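4.2 Layout of the corner

The work area was the corner against the brick wall. The folding panel structure was raised on a tripod stand and kept tilted during setup – the segments were not leveled until the floor was clear. Rekha Fernandes and Tihomir Radulović logged each item before it was moved.
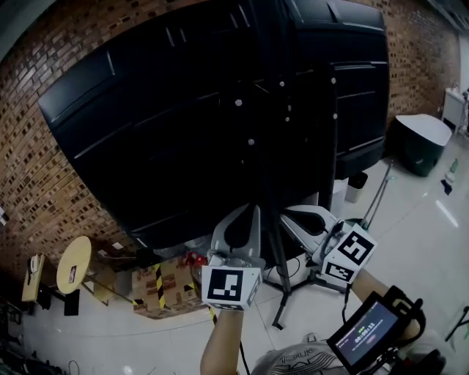

4.3 Floor items

The black panel carries seven small round white markers on its central section. A cardboard box with yellow and black striped tape sits near its base. The round table and the small side table were listed separately – both are wood. Total entries for the corner: 11.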